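The kitchen robot at Usstead, or how I spent my afternoon
2022-11-29

I went to the Shboul open day in Usstead because Qianru Tan had a spare pass and because I have been promised a robot that does the dishes since I was nine. I still do the dishes.

The demo was a kitchen counter, nicely done up with marble and a tile wall. Xinyi Peng from Turnport ran it and talked the whole time. The job was fruit. Pick it up, put it down, leave it unbruised. She said they had logged 2000 grasps since July and that 724 of them were on bananas. I asked how many of the 724 went well and got a long answer with no number in it.

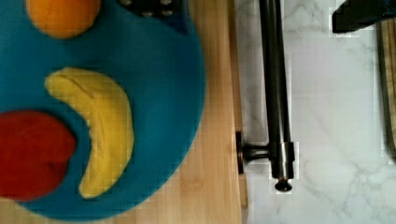 Fruit on the blue plate, from the wrist camera.

I'll give them the camera. A banana lying next to other fruit is a fair test. But a plate sitting in good light is a long way from my fruit bowl, which has mail in it.

Then breakfast. The "bread" in the toaster was a block of wood. I understand why, and I'd still like to see it try a soft slice from the end of the bag. The French press stayed out of it for the two runs I watched.

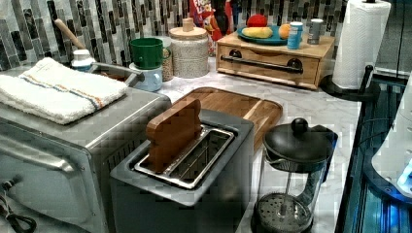 What I asked about price

Two people gave me two different answers. Neither was a price.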